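Fórum Oficina & Casa > Automação > Conversa geral

Tópico: Já há máquinas que façam tarefas de casa ou de balcão?

torno_velho
Membro desde setembro
Mensagens: 7

Boas a todos. Tenho uma pastelaria pequena e a minha filha insiste que daqui a pouco tempo o acabamento dos bolos e a arrumação da vitrina vão ser feitos por braços robóticos. Eu acho que ainda falta muito. Alguém aqui mexe nisto a sério? Interessa-me o trabalho miúdo: pôr o topo no bolo, encostar o cartão, limpar a bancada. Amassar e cozer já as máquinas fazem há décadas.

parafuso_m4

Depende do que chamas fazer. Na Tromader, onde trabalho, temos uma célula que pega em caixas e as empilha o turno inteiro. Se as caixas vierem todas iguais não há problema. Se vier uma amolgada, pára e chama alguém.
Para pastelaria não conheço nada que valha o dinheiro.

indira_lab

Trabalho com braços duplos na Denum e passamos o dia com tarefas deste género. Deixo duas da tarefa do bolo, para se perceber a escala da coisa: 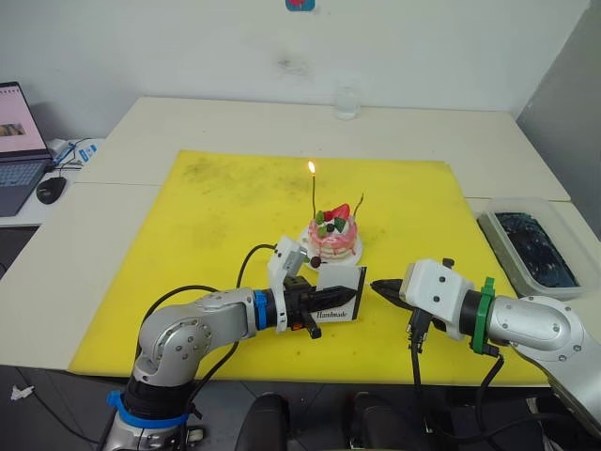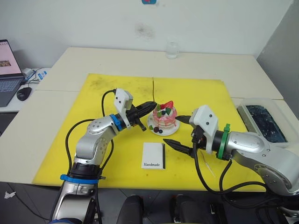
O bolo no prato, o cartão "Handmade" e os dois braços. Na primeira o cartão está na garra esquerda, na segunda está pousado no tapete.

O cartão é mais difícil do que o bolo. É fino, e deitado no tapete quase não há por onde lhe pegar. Uma pessoa mete a unha por baixo e nem pensa nisso. Com duas pontas rígidas é preciso chegar no ângulo certo.

torno_velho

Obrigado, era isto que eu queria ver. Quanto tempo leva a pôr um cartão em frente do bolo? A minha empregada põe sete enquanto atende o telefone.

indira_lab

Mais do que a tua empregada, sem dúvida. Não vou dar números porque muda muito de uma tarefa para outra. Mas a velocidade preocupa-me menos do que a repetição. O que quero é que corra bem com o prato desviado dois dedos para o lado.

rui_nao_cozinha

Discordo um bocado do tom geral. Há dois anos dizia-se que dobrar uma toalha era impossível e hoje há vídeos disso por todo o lado. Com bolos vai ser igual.

parafuso_m4

Vídeos, pois. Comprei um aspirador Indance por causa de um vídeo e passa metade do tempo preso debaixo do sofá. Em vídeo ninguém te mostra as tentativas que foram para o lixo.

rui_nao_cozinha

O meu Indance anda bem. Levantei os cabos do chão e baixei as cortinas da sala para não prender na franja.

parafuso_m4

Ou seja, arrumaste a casa para o robô poder trabalhar. É o que eu digo.

indira_lab

Nisso o parafuso tem razão, preparar o espaço é grande parte do trabalho. Tapete liso de uma só cor, parede branca, poucas coisas na mesa. Numa cozinha com três pessoas a passar é outra conversa. Não diria que estamos longe, mas também não punha isto num balcão em hora de movimento.

fresa_e_cafe

Quanto a preços, no ano passado pedi orçamento à Yan para um braço só, dos pequenos: 3000 euros sem garra. A garra eram mais 2000 - e isto sem programação nenhuma. Para uma oficina que faça sempre a mesma peça talvez se pague. Para pôr morangos em bolos, não vejo como.

torno_velho

Por esse dinheiro arranjo o forno e ainda sobra. E o creme verdadeiro? Um topo com chantilly cede se lhe tocarem com força.

indira_lab

Com alimentos moles é preciso controlar bem a força, e depois há a higiene, que é um problema à parte. Uma garra com cabos e juntas não se lava como uma espátula. Para encostar cartões, mudar pratos de sítio ou passar um pano, acredito mais.

torno_velho

Então fico pelo pano. Vou mostrar isto à minha filha. Se alguém tiver experiência com limpeza de bancadas em inox, diga, que isso ao fim do dia custa mais do que os bolos.

fresa_e_cafe

Abre um tópico novo para a limpeza, aqui vai perder-se. Há um colega na secção de hotelaria que andou a testar uma coisa dessas.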